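About us

Rivera Residents Against Racism is a local group based on the Rivera estate and the streets between the canal and the ring road. We began after a far-right group called a march past the Plirkesano community centre one June, and 84 people who mostly didn't know each other turned up to stand in front of the doors. A few of us swapped numbers on the pavement and met the following week in somebody's kitchen. We have been meeting ever since.

What we do

Most of our work is ordinary local organising. We leaflet when racist stickers or posters appear, we turn out when the far right calls a demonstration in town, and we go with neighbours who want company when they report harassment to the council or their landlord. We also run a stall outside the market on the first Saturday of the month, weather permitting. The next one is on Saturday, September 6, 2025, from ten until the leaflets run out.

We put out a newsletter, Tonditz, which is written, folded and delivered by members. It carries reports from demonstrations, housing news and letters. It used to come out monthly, but printing costs went up and it is now every two months. Back issues are on the shelf at Plirkesano, next to the tea urn, and you are welcome to take them away.

How we are run

We have no paid staff and no party affiliation, although some of our members belong to parties and trade unions. Decisions are taken at the open meeting, where anyone who has been to two meetings before can vote. Two members act as contacts for the year. At present these are Aníbal Meireles, who deals with the stall and stewarding, and Henrique Prata, who edits Tonditz and answers the email – sometimes slowly.

We accept donations from individuals and union branches. We do not take money from the council or from businesses. Accounts are read out at the June meeting and a copy is pinned up afterwards.
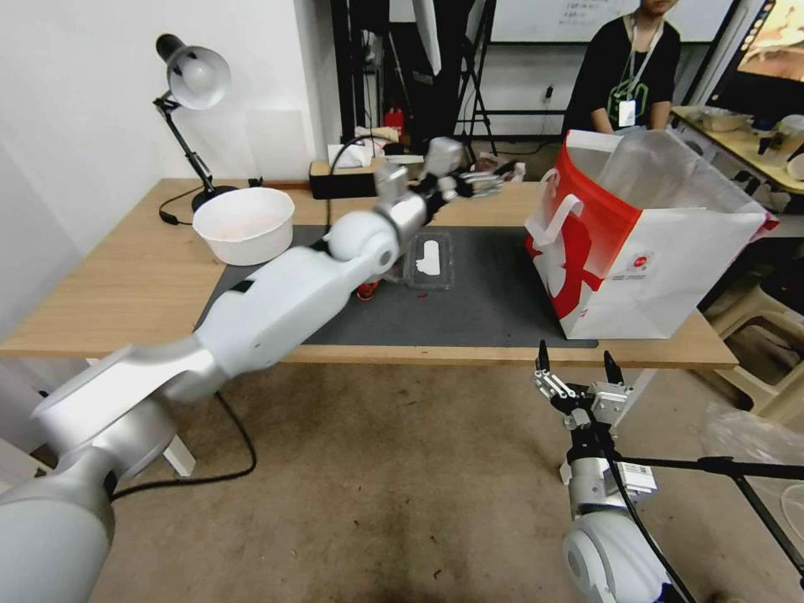
Two robotic arms at a table with a dark grey mat.

Working with others

We are in regular touch with the tenants' association on Fletovberg Road and share a minibus with them for demonstrations outside the town. Seats are free if you are unwaged. Please book by the Wednesday before, as the driver needs a list of names and we have had to leave people behind in the past.

Stewards at our events wear orange armbands. They are there to keep people together and pass on information, and they will not give your name to anyone. We ask people not to post close-up photos of other people's faces from our demonstrations without checking first.

Getting involved

Open meetings are held in the upstairs room at Plirkesano at 7.30pm, usually on a weekday. The date is on the noticeboard by the entrance. There is a lift, and children are welcome. If you need an interpreter, let us know 3 days ahead and we will try to arrange one.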